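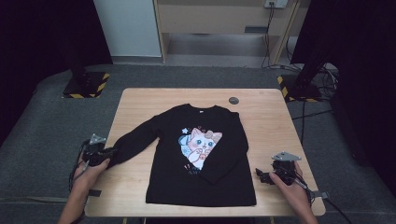 Rohani Rondonuwu wrote to us that Limar had found a missing semicolon in a settings file she'd been staring at since lunch, and that she would like the lunch back too. We can't do refunds on lunch. We can tell you what Limar does.

Limar 6 - configuration checker for Windows and Linux

Limar reads your config files before your application does. It handles XML, JSON, INI and YAML, plus that homemade format with the pipe characters that somebody at your company invented and then left. It compares each file against the last version that passed and tells you, in plain words, which line is wrong. "Unexpected token" is not a phrase you will meet in this program.

What you get

Line-by-line checking with a short message for each problem
Automatic backup before every save (the last 20 versions of each file are kept)
Side-by-side view of two servers that are supposed to be identical
Search across all config files on a machine, including the ones in folders you forgot
Command line version for scripts
Rules editor for custom formats 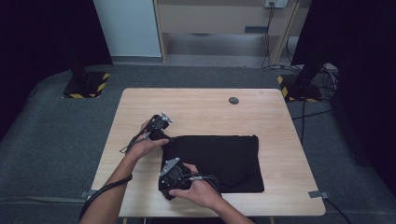 The side-by-side view is the part people buy it for. Point it at the test server and the live server, press Compare, and go get a coffee while you still feel good about them. Differences are sorted by how much trouble they usually cause, so a wrong database name sits at the top and an extra blank line sits at the bottom. You can hide the blank lines. Most people do after the first Wednesday.

Limar doesn't fix anything by itself. It will suggest a change, show you what the file would look like, and wait. Early versions had a Fix All button, and we took it out in August after reading our own support mail.

System requirements

Windows 10 or later, or any current 64-bit Linux
61 MB of disk space, plus room for backups
Read access to the files you want checked, write access if you plan to change them
No internet connection needed after activation
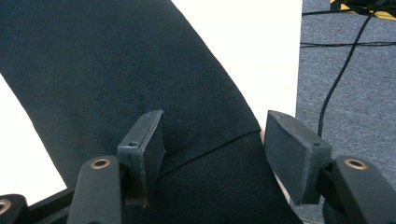 Rules written for version 5 will load in version 6, with one exception: rules that use the old wildcard need a quick edit, and Limar marks them in yellow when you open the rules editor. Songül Yüksel wrote the conversion notes, which are in the Help menu under Upgrading. They are short and a little stern.

Licensing

Single user: one person, up to two machines
Team: up to 11 people, shared rules folder
Site: everyone in the building, ask us for a price

The trial is the full program and runs until you have checked 20 files. Opening the same file again doesn't use up another one. Trial settings and custom rules carry over when you enter a license key.

Limar is made by Kauppinen. Owners of our log viewer, Rumora, can enter their existing key at checkout for the upgrade price.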